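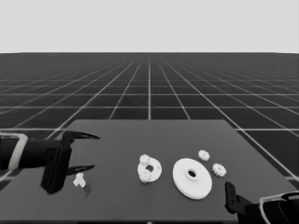
11 de janeiro de 2020

Continua a novela do detector Geltau. O Torbjørn voltou a ler o dossiê da apreensão de setembro e garante que o frasco de "ósmio enriquecido" é o mesmo produto que alguém tentou vender à Zernbridge, com outro rótulo e o preço mais alto. 700 mil pela amostra, metade adiantada. Trazia certificado de pureza com 13 assinaturas. Li-as todas, três são da mesma mão.

Espectro gama, contagem de 1.000 s: fundo. Repeti com a blindagem do Awwad fechada como deve ser (ontem ficou uma fresta, culpa minha) e deu fundo outra vez, mais bonito. Densidade: muito longe do ósmio, perto do aço barato. Fica por fazer a XRF, que o Halvard Åberg tem reservada até nem ele sabe quando.

O que me intriga é o contentor. Chumbo verdadeiro, bem torneado, 19 kg. Quem montou a burla gastou mais na embalagem do que no conteúdo - como nos perfumes. O trifólio está pintado ao contrário.

O Torbjørn quer escrever no relatório "sem interesse para fins de proliferação". Prefiro "sem actividade acima do limite de detecção", e o resto que o digam os juristas. Ficámos nisto vinte minutos e o café arrefeceu.

Pendentes:
calibrar o Geltau com a fonte de césio, o pico anda a fugir para a direita
pedir à Domo a ficha da balança
devolver a pinça ao Halvard antes que dê por falta dela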